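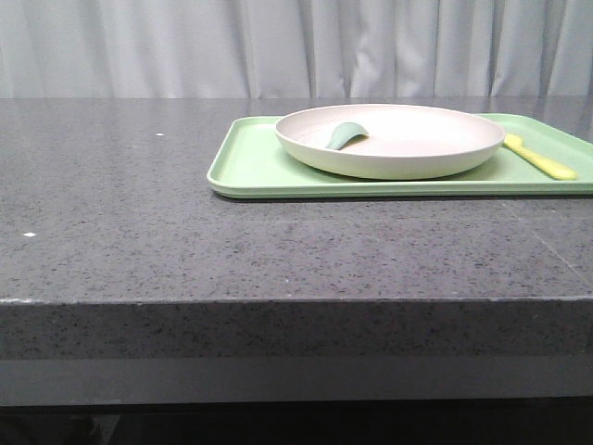

Countertop

3 min read

A countertop (also counter, benchtop or worktop) is a raised, flat, horizontal surface built for work in kitchens, bathrooms, laboratories and shops. It is usually supported by cabinets, a frame or an apron, and is set at a height that suits a standing person.

Materials

Natural stone countertops are cut from quarried slabs, most often granite, marble, soapstone or slate. Granite is hard and resists scratches, but most types are sealed so that oil and wine do not soak in. Marble is softer and is marked by acids such as lemon juice.

Composite countertops are made from crushed stone or mineral powder held together with resin or cement. Speckled patterns are common in this group, and dark gray with black and white flecks is a frequent choice because crumbs and small scratches show less on it. Terrazzo, an older relative, uses larger chips set in a binder and ground flat.

Wood, tile, stainless steel and laminate are also used.

Edges and seams

The front edge may be square, rounded, beveled or shaped. A square edge is simple to cut but chips more easily than a rounded one - heavy pans are the usual cause. Small chips can be filled with tinted resin.

Slabs are limited in size, so long or angled counters are made in sections. The joint is filled with colored epoxy or a similar adhesive and polished level. Seams may run straight across the counter or at a diagonal, as in mitered corners. Fabricators try to keep them away from sinks.

Care

Daily cleaning is done with a soft cloth, warm water and mild dish soap. Bleach and scouring powder can dull a polished finish. Resin-based tops should be protected from hot pans.

History

Fixed stone work surfaces were present in some large European kitchens well before the modern period. A household inventory of 1564 cited by Gebhard Zürcher lists "a gray stone, for the dressing of meat" beside the hearth. Continuous counters over built-in cabinets became common in homes during the twentieth century.

Related articles
Backsplash
Kitchen cabinet
Soapstone
Terrazzo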